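Why do sheets crumple?

Ogola Young Readers: Around the House

Take a flat sheet and scrunch it into a ball. Now open it again. It is the same sheet, but it won't lie flat any more. It is covered in little lines called creases.

A crease is a place where a sheet has been bent sharply. Paper is made of tiny plant fibres pressed together. When you fold paper hard, some of those fibres bend and some break. They can't go back to how they were, so the line stays. 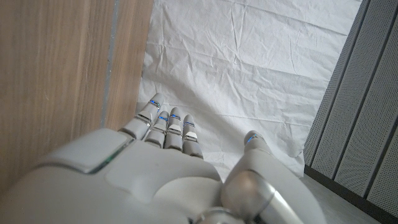 Cloth is a bit different. Its threads can slide past each other, so many small wrinkles drop out if you shake the cloth or hang it up. Cotton creases easily. Wool is springy and creases less.

If you look closely at a crumpled sheet, you will see ridges and dips. Light falls on one side of each ridge and the other side is in shadow. On a white sheet the shadows look grey.

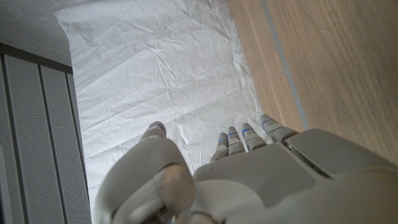
A white sheet with many creases. The soft grey parts are shadows.

How to smooth a sheet

You can try this with a big sheet of paper or thin cloth. Ask before you borrow one from the cupboard.

1. Spread the sheet out on a clean floor. Pull the corners gently, one at a time.

2. Put your hand flat in the middle and push slowly towards one edge. Lift your hand, go back to the middle and push towards the next edge.
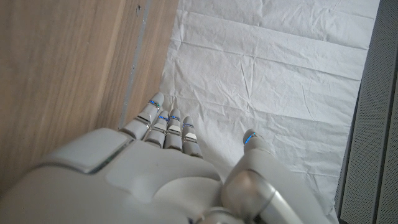
3. Fold the sheet in half, edge to edge, and press along the fold. You have made a crease on purpose!

4. Put some heavy books on top and leave them overnight. Paper will be flatter in the morning, but you will still find the old lines.

Clearing the table

A table is a good place for folding. Move small things off it first, such as a glasses case or a remote, or they will make a lump under your sheet.

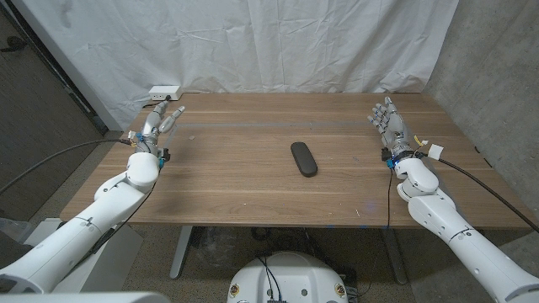 Words to know

Crease: a line left by a fold.
Fibre: a very thin thread.
Ridge: a long, narrow raised part.

Written by Rhonda Boychuk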